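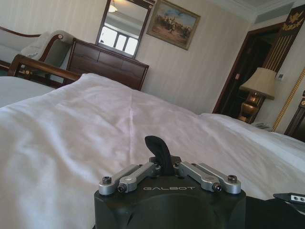 The arm is running again as of last night. I had it down for most of March with a bad wrist cable, and in the end I cut it out and made a new one from stock at the Senbridge workshop. It is 260 mm longer than the old one, enough slack to turn the wrist all the way over without pulling.

Next is making beds. I want it to find the corner of a duvet, close on it and pull it flat. White on white is hard for the depth camera, so I'm training on color frames only. I have 278 runs saved and want 1,000 before I change anything.

Shamim Mirani lent me a force sensor. I still have to print a mount for it, and the first one cracked at the screw holes.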